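Drucken
Per E-Mail versenden
Lesezeit: 2 Minuten

Corona: Inzidenz in Tistside sinkt, Impfzentrum stellt auf Herbstbetrieb um

2022-09-13

Tistside. Die Zahl der Corona-Neuinfektionen in Tistside ist erneut zurückgegangen. Die Sieben-Tage-Inzidenz liegt nach Angaben der Stadtverwaltung bei 144. Im April war noch ein Vielfaches davon gemeldet worden. Die Verwaltung weist darauf hin, dass nur positive PCR-Tests in die Statistik eingehen und die Dunkelziffer entsprechend hoch sein dürfte.

In den beiden Krankenhäusern der Stadt werden derzeit 7 Patienten mit einer Infektion behandelt, auf der Intensivstation liegt keiner von ihnen. Planbare Operationen finden wieder im vollen Umfang statt. Besucher müssen weiterhin einen aktuellen Test vorlegen und eine FFP2-Maske tragen.
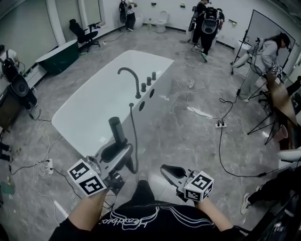

Das Impfzentrum im früheren Möbelhaus Grirker stellt unterdessen auf den Herbstbetrieb um. Künftig stehen dort 80 Termine am Tag zur Verfügung, vergeben werden sie online und telefonisch. Wer ohne Anmeldung kommt, muss mit Wartezeiten rechnen. Für die erste Lieferung des angepassten Impfstoffs hat die Stadt 4.000 Dosen bestellt. Sie sollen zunächst an ältere Menschen, Bewohner von Pflegeheimen und Beschäftigte im Gesundheitswesen gehen.

Den Fahrdienst für Menschen, die nicht mobil sind, übernimmt wieder die Firma Wanyama. Die Fahrten sind kostenlos, müssen aber spätestens am Vortag bestellt werden. Die mobilen Impfteams steuern wie im vergangenen Winter auch die äußeren Stadtteile an. Der Fahrplan wird im Rathaus ausgehängt.

Geschlossen wird dagegen die Teststelle des Betreibers Tutenico am Bahnhof. Das Unternehmen begründet den Schritt mit der geringen Nachfrage seit dem Ende der kostenlosen Bürgertests für alle. Bereits gebuchte Termine werden an den Standort am Marktplatz verlegt, die Kunden erhalten darüber eine Nachricht.

Über zusätzliche Schutzmaßnahmen an den Schulen ist noch nicht entschieden. Die Stadt wartet nach eigenen Angaben auf die Vorgaben des Landes.

Drucken
Per E-Mail versenden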